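4. Workcell and Assembly Task
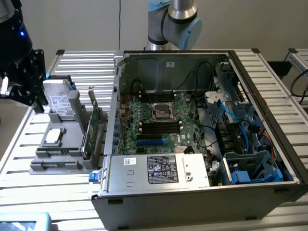 Figure 2. The cell in the shared workshop, with the open tower case on the slatted bench and the parts fixture to its left.

4.1 Physical layout

The cell was built by two of the authors (Mokgethi and Uibo) in a shared workshop, on a bench assembled from slotted aluminum profile. Two arms work over the same area. The black arm is mounted to the left of the case and does most of the picking from the fixture. The silver arm reaches in from behind the case and is used mainly to steady parts or press latches. Both are run from one desktop PC through the Timent motion server, which also enforces a keep-out volume between the two wrists.

The workpiece is a used desktop tower laid on its side with the interior facing up. We chose a complete case over a bare motherboard on a test plate. The chassis walls, the drive cage and the loose cables restrict the approach directions, and a planner tuned on a bare board failed often when moved to the full case. The cables were left unclipped for all trials.

4.2 Parts fixture

The fixture is 3D-printed in gray plastic and was revised twice during the build. It presents four kinds of part: a hard drive held upright in a slot, a processor in a square recess, an expansion card standing vertically, and two memory modules in parallel grooves. An early version held the modules upright as well, but the fingers then collided with the expansion card on retreat.

Fixture pose is measured once per session by touching off on three printed bosses. Drift over a session was small enough to ignore for the drive and the card. For the processor it was not, and that part is located again by camera before each pick.

4.3 Task sequence

Each trial starts with the CPU socket empty and all parts in the fixture. The order is fixed: processor, memory, expansion card, drive. Insertion is force-guided, with a limit set per part in the Cokico controller. A trial is stopped by hand if the limit is reached twice on the same part.

We logged 2339 insertion attempts between March and May, of which nearly 200 were discarded because of fixture slip or operator error – mostly the former. Force data were recorded for every attempt, including the discarded ones, and are analyzed separately in Section 5.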